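I left the service with 20 years of maintenance records in my head and no idea how to put any of them on a résumé. My job title had a code in front of it. The code meant a great deal to the people who had assigned it and nothing at all to the recruiter at Fundach, who asked whether I had "any experience with scheduling."

I had run the scheduling for a motor pool. I said yes, a little.

The following notes cover the translation problem, which I have now worked through for myself and for one other person, Bo-ram Sung, who separated the May after I did and gave me permission to use her drafts.

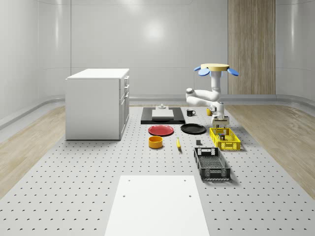
*Escobedo, 2018-01-28*

Start with your evaluation reports and leave the job description alone. The official description of a specialty is written to cover everyone who holds it, so it says very little about what you did. Evaluations are inflated, but they contain dates, quantities and names of systems. Pull those out into a plain table with four columns: what the task was, how often you did it, what you used, and who depended on it.

Bo-ram's first table had an entry that read "managed accountability of organizational property." In the second column she wrote "monthly, full count." In the third she wrote the name of a database. In the fourth she wrote "the whole company." From that we got: *Ran monthly inventory of over 2000 items and corrected the records before each audit.* A warehouse manager can read that line without help.

The fourth column gets skipped most often. It tells an employer the scale of the work, and it also tends to turn up duties that never made it into an evaluation. Mine turned up parts forecasting, which I had done every quarter and had stopped thinking of as a skill.

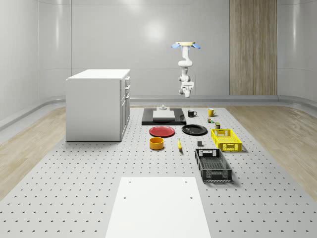
Rank is harder. A civilian reader either doesn't know what it means or assumes it means shouting. I took mine out of the body text and replaced it with the number of people I supervised and the value of the equipment I signed for. I kept it in one place, next to the dates of service, so that a reader who does know can find it.

Acronyms all go, including the ones you believe are universal. I gave my third draft to a neighbor who sells flooring and asked him to circle anything he didn't understand. He circled "NCO." He also circled "TDY" and, fairly, "effected repairs."

Length: two pages. I tried one page and lost the second half of my career. I tried four and lost the reader – the Dromosus hiring manager told me on the phone that she had stopped at the top of page three. 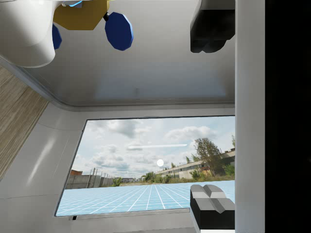 **Filed under: Job search / Interviews**

The résumé gets you a call. The call has its own translation problem, mostly to do with the word "we." Everything I had done, I had done as part of a section, and I described it that way. At Pokgate the interviewer stopped me and asked which part was mine. I didn't have an answer ready. I had spent two decades learning not to have one.

What worked better was to name the team's result in one sentence and then my own piece of it in the next. "The shop cleared its backlog before the inspection. I rebuilt the work order queue and set the daily priorities." It felt like boasting for the first few interviews and then it felt like reporting.
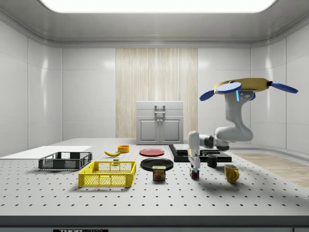 Salary is the other gap. Base pay is the wrong number to compare against, as it leaves out the housing and food allowances and the tax treatment of both. Add them up before the first call. I didn't, and I named a figure to Fundach that would have been a pay cut.

Bo-ram started at Dromosus in inventory control. I took the Pokgate job, second shift, planning and parts. I still have the blank table as a spreadsheet and can send it to anyone who leaves an address in the comments. It has a fifth column now, for the civilian job titles that match each line, but that part is only filled in for supply and vehicle maintenance.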